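Plattner Street Housing Co-operative
Kitchen Renewal Working Group
Minutes of Meeting

Date: Jan 10, 2025
Location: Common room, ground floor
Chair: Tetsuya Hayashi
Minutes: Secretary
Opened: 6.05 pm

1. Attendance and apologies

The chair, the secretary, the maintenance coordinator and resident representatives from levels 1, 2 and 4 were present. An apology was received from the level 3 representative, who sent written comments on item 5. A quorum was declared. The site supervisor from Brirkon attended for items 4 to 6 and left at 7.10 pm.

2. Previous minutes

Accepted with one correction. Item 7 had recorded that the rangehoods in the north stack discharge to the roof. They discharge to the ceiling void above level 4, and from there through a louvre on the east gable. The maintenance coordinator noted that the distinction affects the fan selection under item 6 of this meeting.

3. Matters arising

3.1 Isolation valves. The coordinator has tested the cold water isolation valves under the sinks in the north stack. Those on levels 1 and 2 close fully. Two on level 4 pass water when closed and will be replaced before any sink is disconnected. The hot water valves have not been tested.

3.2 Asbestos register. The register has been updated following sampling of the splashback sheeting and the vinyl floor tiles. The splashback sheeting is clear. The adhesive under the original tiles in the north stack is not, and remains in good condition under the later floor covering. The working group confirmed its earlier position that the floors are to be left undisturbed. Kickboards will be scribed to the existing floor level. No fixing is to be made into the floor at any point.

3.3 Letter to residents. Sent. The level 2 representative reported that several households had read the letter to mean that ovens were being replaced. The secretary will issue a short correction. Ovens are outside the scope except where the unit fails the electrical inspection.

4. Scope and sequence of works

The Brirkon supervisor tabled a revised sequence. Work proceeds one stack at a time, north then south, from the top level down. Each kitchen is allowed four working days:

Day 1: strip out, cap services, make good the wall
Day 2: cabinets set and levelled, electrical rough-in
Day 3: benchtop, sink and tapware
Day 4: splashback, sealant, electrical fit-off, clean

The level 4 representative asked whether water would be available in the bathroom on days 1 to 3. It will be, apart from a shutdown on day 1 while the valves are changed or the lines capped. Notice of each shutdown will be placed under the door the day before.

The representative for level 1 asked that the lift not be used for benchtops between 8 and 9 am. The supervisor agreed. Benchtops longer than the lift car will be carried up the rear stair. The coordinator is to measure the half-landing on the rear stair, where the handrail returns, before the cutting list is released.

The start date was discussed. The preferred start is April, subject to delivery of the cabinets. The supervisor advised that the joinery shop requires final sizes before it will commit to a delivery week. The working group noted that no deposit is to be paid until that week is given in writing.

5. Benchtop material and finish

Two materials remain under consideration, the Fleltton compact sheet and the Janon laminate on moisture-resistant board. The written comments from level 3 favoured the Fleltton sheet on the grounds of the exposed edge at the sink.

The supervisor summarised the differences. The compact sheet can be drilled or trimmed at any point without exposing a substrate, and takes an undermount sink. It is heavier, and the rear stair lift would need two people for each length. The Janon product is lighter and cheaper, is supplied with a postformed front edge, and must be sealed at every cut-out. A failed seal at the sink is the cause of most of the swelling found in the present kitchens.

Colour was discussed at length. The level 2 representative asked for a mid-brown to match existing doors in the hallways. The coordinator recommended a light grey or off-white in both stacks, for two reasons. The north stack kitchens receive very little daylight after noon, and a single colour allows spare lengths to be used in any unit. The level 4 representative was concerned that a pale surface would show tea and turmeric stains. The supervisor suggested that sample pieces be left in an occupied kitchen and marked with ordinary household items.
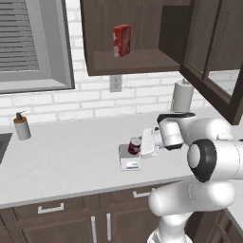

It was agreed that samples of both materials would be placed in the common room kitchen for 20 days. Residents may use them as chopping and resting surfaces, but are asked not to use abrasive cleaners on the left half of each sample, so that the two halves can be compared.

The joint position was also considered. On the present drawings the L-shaped kitchens have a mitred joint at the internal corner, close to the sink. The coordinator asked for a butt joint set away from the sink and clear of the dishwasher space. The supervisor had no objection for the compact sheet. With the postformed laminate a butt joint would leave a visible step at the front edge, and a mitre would have to be retained. This was noted as a further point in favour of the compact sheet.

Moved: That the Fleltton compact sheet be adopted as the preferred material, subject to the results of the sample trial and a fixed price. Carried, with the level 2 representative abstaining.

6. Ventilation and electrical

6.1 Rangehoods. In view of the correction at item 2, the duct run in the north stack is longer than assumed and includes two bends. The fan previously specified would not meet its rated flow at that resistance. The supervisor will obtain a price for the next model up, with a backdraft damper at each unit. The level 4 representative reported cooking smells from lower levels when the present fans are off — the damper should address this, but the joint in the void should also be inspected.

6.2 Duct size. The existing duct is to be kept if it is found clean and sound. The coordinator will open the access panel on level 4 and photograph the interior.

6.3 Power points. Each kitchen presently has one double outlet over the bench. The revised layout provides three, none closer to the sink than the wiring rules allow. The level 1 representative asked that one outlet be placed at the end of the bench, within reach of a seated person. Agreed for all units. The additional cost of 400 dollars per stack for the longer cable run was accepted.

6.4 Lighting. Under-cupboard strip lights will be switched separately from the ceiling light. Drivers are to be mounted on top of the wall cabinets and not inside them, so that they can be replaced without emptying a shelf.

The supervisor left the meeting.

7. Accessible units

Two ground-level units require a lower bench. The coordinator tabled a drawing with the sink bench fixed on brackets, open below, with the trap set back to the wall and the hot pipe insulated. The knee space was accepted as drawn. The level 1 representative asked that the pantry have pull-out trays in place of fixed shelves. Agreed, provided the runners are of the same make as the drawers elsewhere.

The group discussed whether the bench in these units should be height-adjustable. The motorised frame adds cost and a maintenance item. It was decided to use a bracket that can be reset by a tradesperson between tenancies.

8. Budget

The secretary reported that the reserve fund allocation remains unspent except for sampling and drawings. A contingency of 25 per cent is held against the north stack, reflecting the valves and the unknown condition of the wall behind the old splashbacks. The contingency for the south stack is 20 per cent. The chair asked that any draw on contingency be reported at the next meeting with the unit number and the reason.

The level 4 representative asked whether old cabinets could be offered to residents for use in storage cages. The coordinator advised that the carcasses are swollen at the base and unlikely to survive removal. Doors and drawer fronts may be set aside on request.

9. Actions

Coordinator — replace two level 4 isolation valves; test hot water valves; measure rear stair half-landing; inspect duct in ceiling void.
Secretary — issue correction on ovens; circulate minutes; put up a comment sheet beside the samples.
Brirkon — fixed price for Fleltton sheet; price for larger fan and dampers; delivery week in writing.
Chair — confirm bracket details for the accessible units with the draughting office.

10. Other business

The level 1 representative reported that the bin room door is not latching. Referred to general maintenance.

11. Close

The meeting closed at 7.50 pm. The next meeting will be held in the common room once the sample trial has finished.

Recent items
Rear stair repainting: notice to residents
Storage cage rules (revised)
Working group minutes: November
Hot water shutdown, south stack
How to report a maintenance fault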